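Unit 6
Perception and Control for Two-Gripper Manipulation
Course handout, revised Monday, May 4, 2020
Instructor: Hae-won Seok

Scope of the unit

Unit 6 concerns the software that stands between a recorded demonstration and a policy that can be run on a pair of arms. Students are expected to have completed the reading on rigid transforms and to have a working installation of the Losar toolkit. The unit is taught in two sessions and is assessed by a written log and a short program.

The material is divided into three parts: estimating where each gripper is, estimating how far its jaws are open, and deciding what the controller should do when the camera image says little about the object. The last of these takes up most of the second session, and it is the part in which students of earlier terms lost the most marks.

6.1 Gripper pose

Each hand-held gripper is treated as a rigid body with its own coordinate frame. The pose of a gripper is written as a transform from the gripper frame to the table frame. In the Losar toolkit the table frame is fixed once per recording and is not updated afterward. Any later movement of the table therefore appears in the data as a movement of both grippers, in the same direction and by the same amount. Students should test for this before they examine anything else.

When both grippers are in use, the relative transform between them is often more useful than either absolute transform. A policy that holds a container steady with one gripper and works on its contents with the other depends on the relative transform almost entirely. The exercises ask for both.

6.2 Wrist view and overhead view

A wrist camera moves with the gripper and keeps the fingers at nearly the same place in the image. An overhead view shows both hands and the workspace, but the hands and tools may hide the object at the moment of contact. The two kinds of view are to be considered together in the log.

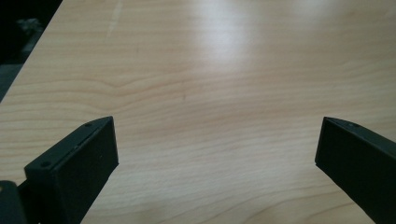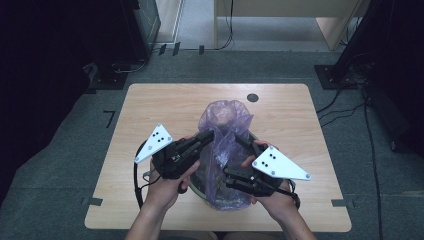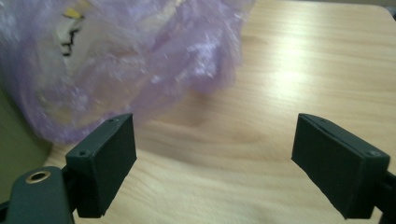
Perception: Deformable and Translucent Objects

A thin plastic bag presents three difficulties to a segmentation model. Its outline changes whenever it is touched. Its color depends on how many layers the light passes through, so a threshold chosen on one fold fails on the next. Finally, anything inside or behind it may be partly visible, and a detector trained on solid objects may report the contents and ignore the bag. In the third picture a white item with dark markings can be made out through the plastic; a label of "white object" would be correct for the contents and wrong for the surface that the fingers would meet first.

Glare on the tabletop is a separate matter. A bright patch on bare wood can be mistaken for a pale object, particularly after the image has been reduced in size. The first picture is a suitable test case, as there is nothing between the fingers and the correct output is an empty mask. Programs that return a region in the glare should be corrected by adjusting the training data. Raising the confidence threshold is not accepted as a solution in this unit.

6.3 Control when perception is uncertain

The controller used in class, Retamal, accepts a target pose, a target jaw opening and a confidence value for each gripper. When confidence falls below the limit set in the configuration file, the controller holds its last target and reduces speed. It does not stop. Students who require a full stop must request it explicitly.

The confidence value is read at 15 hertz. Commands are sent at a higher rate, and the values between readings are held constant. Do not interpolate confidence.

6.4 Exercises

Exercise A. Load the assigned recording in the Poleo viewer. Compute the relative transform between the grippers at each time step and plot its translation. Mark every interval in which the jaws of either gripper are closing.

Exercise B. Write a function that takes a wrist image and returns a mask for the graspable surface. The function must return an empty mask when no object is present. Submit the function with a paragraph on its behavior under glare.

Exercise C. Replay the recording through Retamal with confidence set to zero for 2 seconds at a point of your choosing. Describe the motion that follows and state whether it would be acceptable with a container on the table.

Submission

Logs and code are submitted through Festport under the heading Unit 6. Plots must carry axis labels and units. Work may be discussed in pairs, but each student submits a separate log. The unit will be offered again in September for students who need to repeat it.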